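## 6. Setting Up Currency Transaction Alerts

Clitenska checks each cash entry against the reporting rules you turn on here. You need a Compliance Lead login.

1. Open **Settings > Cash Rules** and select your site.
2. Turn on **Same-day totals**. The program then adds up every cash entry under one customer ID.
3. Enter the start of your business day. Sites open past midnight should use the time of the cage count.
4. Under **Reviewers**, add at least 2 people.
5. Click **Save**, then **Run Test**.
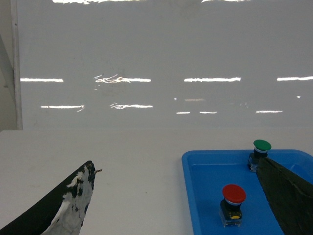
*Two push buttons in a blue tray.*

**Caution:** Changing the start time reopens the current day's totals. Make the change after the last shift has signed off — never during a count.

### Paper records

Scanned slips attach to the customer ID on their own. Originals still have to be kept for the period set in your written policy, and Clitenska does not track them unless you give each container a location code. Use one code per container, even where they are all alike, as with the blue crates on two levels of metal shelving below. A code made of level and position, such as U-2 or L-1, is enough.
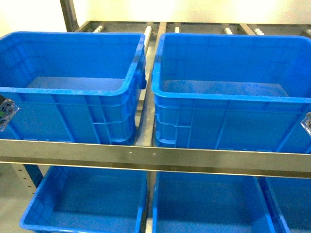

Alert 54 means a slip was scanned with no customer ID. Open the alert, type the ID, and enter the location code of the original. With crates side by side on the upper level, check the position number before you save. The alert closes when a second reviewer approves it.

**Note:** Volham sites send unresolved alerts to Sun-ja Baek every Saturday.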